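The Zip Problem
Workshop Notes, the Pelville Makers' Shed newsletter

Lindalva Cordeiro would like it known that she started with something easier. "I started with socks," she says, moving a box of offcuts so I can sit down. "I thought, everyone's robot folds towels, I'll pair socks. Do you know how boring socks are? I lasted a fortnight."

She has the back corner of the Moltport Street shed on Wednesday nights, between the lathe and the fridge that hums in B flat. For most of this year she and Arūnas Pētersons have been trying to get a machine to do up a zip. They are not there yet. Pētersons says so in the first minute, before I've found my pen, and then goes off to look for a hex key.

The machine is called Nomer. It was a typo on a parts order and it stuck. Nomer has an arm, built by Pētersons out of second-hand servos and a great deal of black filament, and it has a hand, which is Cordeiro's department. The hand also comes off the arm and goes on a handle, so a person can hold it and do the job themselves while a camera looks down past the fingers. That is how Nomer is meant to learn. You do the zip, it watches, you do the zip again.

"People come over wanting to see the robot," Cordeiro says, "and what they see is me on my knees on the carpet with a plastic claw, swearing at a laundry bag."

The carpet is at her place in Amundsen, where the practice sessions happen. The shed floor is concrete and she is 45, and she considers the matter closed.

I ask why a zip. She has clearly been asked before, mostly by relatives.

"My mum's hands went. She could cook, she could drive, she could beat you at cards, and she couldn't do up a jacket. So that was the idea, a thing that does jackets. It's a long way off. A jacket has a person in it, for starters, and the person moves."

So they dropped back to mesh, lying flat, with a zip in a loud colour that the camera can find. Pētersons, back with the wrong hex key, says the colour was the best decision they made all year. He had spent weeks adjusting the software to pick out a white zip on a white bag. Then Cordeiro bought a different bag.

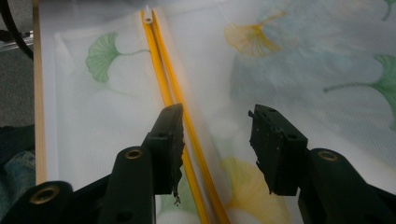

"The slider is the whole trouble," he says. "The tape, fine. It's long, it's bright, it holds still if you ask nicely. The slider is this piddling little thing, and you've got to hold it firmly enough to pull and not so firmly that it spits out sideways. A person does that without thinking. I've now thought about it for months and I can barely do up my own trousers."

The finger pads have been through several lives. The first lot were hard plastic and slid off everything. The next were soft, and gripped beautifully, and tore. Cordeiro's current view is that a torn pad is a perfectly good pad with some character. Pētersons's current view is that she should let him print new ones.

"He'd change them every week," she says. "Then every recording has a different hand in it. I'd like to finish one set with one pair of fingers, ugly or otherwise."

"They're shedding," says Pētersons.

"So's my dog. We kept him."

I am shown the notebook, a school exercise book with a curry stain on the cover. Cordeiro writes down every attempt by hand, on the grounds that the laptop has already lost one lot. As of my visit there were 346 entries. Of those, 43 are marked with a small skull, for which there is no key. I'm told it covers fabric caught in the teeth, fabric caught in the hand, and one occasion involving her sleeve.

When Nomer takes over and tries the zip alone, it does what Pētersons calls a very good impression of someone who has done this before. It comes in over the bag at a sensible height. It opens its fingers. It lines up with the tape. Then it closes on nothing, a finger's width past the slider, and draws its hand back down the zip with tremendous confidence.

"It's miming," says Cordeiro. "You want to applaud."

They have a theory about it, or a theory each. He thinks the camera sits a touch crooked on its bracket and the whole business is out by that much. She thinks she always starts from the same side, so Nomer has learned her habits along with the job. They tried to settle it by having Pētersons record a batch himself, left-handed, and the results were so poor that both of them claim it proves their case.

The money side is modest. The shed let them have the filament at cost, the servos came out of a dead display at a closing-down sale, and the grommets on the hand were left over from a tarp. Cordeiro says they do a job, keeping the cable tie holes from splitting. Pētersons says they're jewellery.

What would help, they agree, is more hands. Anyone who can spare an evening is welcome to come and do up a zip with the claw for 5 minutes at a time, after which most people need a rest and a biscuit. Different heights and different habits are all useful. Sewing experience may be a drawback. The one dressmaker who had a go kept straightening the fabric first, and Nomer has since shown signs of wanting to do the same, patting at the mesh before it gets on with missing the slider.

"I didn't mind that," Cordeiro says. "It looked like it cared."

Before I go, Pētersons runs it once more for my benefit. The arm comes round, hesitates, and lowers. The fingers close. Something small and white moves up the tape, perhaps the length of a thumbnail, and stops.

The two of them look at each other, and then she reaches for the exercise book and he asks whether anybody was recording.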